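Glenys Harries has sat through eleven years of budget meetings in Storkalton, and she has stopped taking the word "modest" at face value.

The council used it again in August, when it approved a rise in the yearly sewer charge and, an hour later, a new travel allowance for its own members. The charge goes up by 96 dollars a household. The allowance is worth 2,000 dollars a seat.

"They'll tell you the two things come out of different funds," Harries said at her kitchen table. "Fine. I only have the one fund."

She ran a hardware counter before she retired and still reads a ledger quickly. What bothers her most is the wording. The allowance covers "civic representation," a phrase the council has yet to define.

"Does lunch count? I asked. I got a letter back thanking me for my interest." 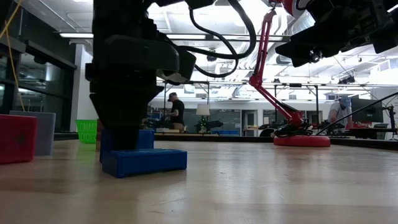

What the council says

Councilwoman Li-hua Fung voted for both measures and doesn't apologize for either. The pipes on the east side are old, she said, and members with day jobs lose pay when they drive to the capital.

"If you want only rich people on the council, keep it unpaid," she said.

It's a fair argument, as far as it goes. Asked how many trips members made last year, Fung said she would have to check. She had not sent a figure by the time this was written.

A petition and a long wait

Harries has 494 signatures asking for the allowance to be put to a public vote. The clerk threw out 23 of them over addresses, and she is arguing about those too.

Does she expect to win? "No," she said. "I expect them to rename it."

The council takes up the petition at its next session, at 7 p.m. Public comment is limited to two minutes a person - it used to be five.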